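Trila, three weeks in

So I finally caved and downloaded Trila, the merge puzzle game that Asif Kazmi has been going on about in the group chat since August. I told him I'd give it an evening. I have now played it every day for three weeks, including once in a dentist's chair, so I suppose I owe you all a proper write-up.

If you haven't seen it, Trila is a merge game on a hexagon board. You drop tiles, matching tiles snap together, and the merged tile moves up a rank. Pebble, brick, hut, house, tower, and so on. What makes it different is the wind. Every few turns a breeze comes in from one side of the board and pushes every loose tile one space over, and you can see which side it's coming from before it hits. The first couple of days I treated the wind as a nuisance. Then I watched Asif play and he was setting up whole chains with it - leaving two huts one space apart on purpose and letting the breeze do the merge for free. My scores doubled after that.

The campaign takes place in a town called Skoritville, which you rebuild street by street. Each street is a set of boards with its own rule. The harbor has water tiles that swallow anything below a brick. The market has stalls you can't move. The rail yard is where I got stuck, and judging by the messages I've had, plenty of you are stuck there too.

Rail yard board 17 is the one. You get two tracks, a train that crosses every fourth turn and wipes whatever is on the rails, and a goal of two towers. Kwok-wai Ho sent me his solution and it works, so I'm passing it along. Ignore the top track completely for the opening. Build everything in the bottom left pocket, and only use the rails for pebbles you don't care about. When the wind comes from the right, let it pack your houses into the corner. Don't spend your hammer early! You'll want it for the last merge, when there's always one stupid brick sitting exactly where the second tower needs to go.

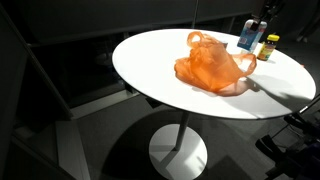

Orange bag on a white table.

Now, money. Trila is free to start and there are ads, but they only show up if you ask for a bonus (an extra hammer, or an undo). I haven't had one pop up in the middle of a board. You can buy coins, and the coin packs are silly prices, same as everywhere. I've spent nothing so far and I haven't felt squeezed, though Hubert Zaugg, who is well past me, tells me the later streets get stingy with undos. He bought the small pack once and says he regrets it a little, mostly because he wasted the undos on a daily board.

About those daily boards. Everybody gets the same layout and the same tiles in the same order, so you can compare scores fairly. We have a little table going in the chat and King-fai Hung is currently running away with it. I'd love to say I'm close. I am not close. If you want in, reply to this newsletter with your player name and I'll add you. Fair warning, the board flips over at 7 p.m. our time and there's always a rush of people bragging by 7:15.

A few gripes, so you don't think I'm on the payroll. The music is a loop of maybe a minute and I turned it off on day one. The text on the shop screen is tiny on my phone. And there's no cloud save unless you make an account, which I found out when I moved to my tablet and had to start Skoritville all over again - 3 hours of harbor boards down the drain. Make the account first.

It runs fine on older phones, by the way. Tin-yau Tam has it on a handset with a cracked corner and hardly any storage left, and it only stutters when a big chain goes off. Battery drain seemed normal to me with the brightness turned down.

If merging isn't your thing, a couple of other bits from the inbox. Komton, the card battler we covered back in spring, has a new deck with frost cards in it, and I've lost to it enough times to believe the people saying it's too strong. And a few of you asked about Chou, the one with the noodle carts. I've only played the tutorial. It's cute and the carts handle like bathtubs. More on that next time if I can put Trila down for long enough.

Keep the board 17 questions coming, and if anyone has beaten the clock tower street without using a hammer, please tell me how you did it.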